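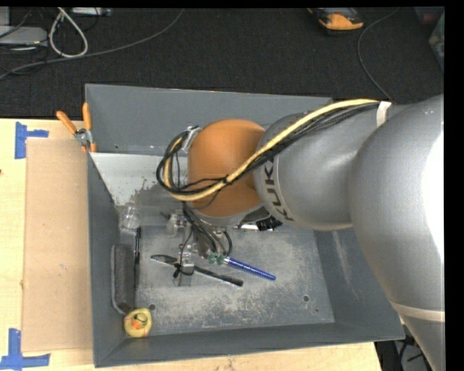 The club's KUKA arm over the sorting bin, Vistlow campus workshop

About the Dolier College Robotics Club

The Dolier College Robotics Club is open to all students in Years 9 to 12 at our Vistlow campus in Cairns. It was set up to give students regular time on industrial equipment outside their timetabled classes, and it now has 27 members.

The club is led by Hannelore Mösli, Head of Technologies, who is present at every session in which the arm is powered. New members complete a safety induction and a written test before they may use the controls. The pass mark is 100 per cent, and the test may be repeated as often as needed.

Our main program is Drirkurano, a bin-picking project planned and run by the students. Everyday items such as pens, kitchen utensils and small toys are placed in a grey metal bin, and teams write the code that directs the gripper to each one. Blue tape on the tabletop marks set positions beside the bin. Teams of four keep a shared logbook, which is assessed by their peers at the end of each term.

Each March the club holds an open evening for families and prospective members. Senior students present their work and answer questions on programming, gripper design and workshop practice.

Membership costs $20 per term, and fee assistance is available on request through the college office. Previous experience in coding is not required. Students wishing to join in Term 3 should return the signed consent form by July 27, 2025.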